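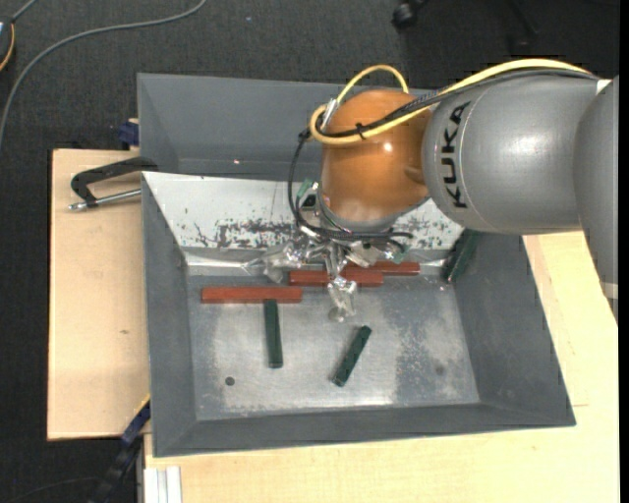 A KUKA arm with a three-finger gripper over a bin of red-brown and green blocks at the Evley test area.

Evley budgets for second bin-picking cell

January 31, 2020

Evley has set aside money for a second bin-picking cell at its Rana site and will ask for quotes on the gripper and vision parts separately from the arm. The request goes out to suppliers next week.

The split is a change from the first cell, which was bought from a single integrator as a package. Gráinne Daly, who manages equipment purchasing at Evley, said the package price made it hard to see what each part cost once repairs started. "We could get a figure for the whole cell or no figure at all," she said. "When a finger needed replacing we had nothing to compare the invoice with."

Arm, controller and base will be quoted as one lot. The gripper, its cabling and a set of spare fingers form a second lot. Camera, mounting and software licenses form the third. Bidders may quote on one lot or all of them, but each lot must carry its own price, delivery time and service rate.

Trials for the specification are being run with rectangular blocks in metal bins with sloping walls. Parts lying against a wall or in a corner are treated as a separate case from parts in the open, and suppliers will have to state success rates for both. The acceptance test calls for 700 picks in a row with the bin refilled by hand, and no more than 2 stops that need an operator.

Iveta Šimko, the process engineer who wrote the test, said cycle time was given less weight than in the first purchase. The downstream packing station takes a part no faster than the present cell delivers one, and a quicker arm would stand waiting. Money saved on speed has been moved to the gripper lot.

Cable routing has its own page in the specification. Cables carried on the outside of the arm must be replaceable on site with hand tools, and the supplier must list every tie, clip and connector with a part number. Bidders are also asked to give the bend radius they assumed at the wrist.

The budget covers floor anchors, guarding and 70 hours of operator training. It leaves out the conveyor link to packing, which is planned under a separate request. Service contracts will be compared over more than 3000 hours of operation, with travel charges included in the total.

Wendico, which supplied the first cell, has confirmed that it will bid on at least the arm lot. Drerau has asked for the gripper drawings and a sample set of parts. Neither company has given a price.

Suppliers can request the full specification and the bin dimensions from the purchasing office in Rana. Questions on the acceptance test should be sent in writing, and the answers will be passed to all bidders.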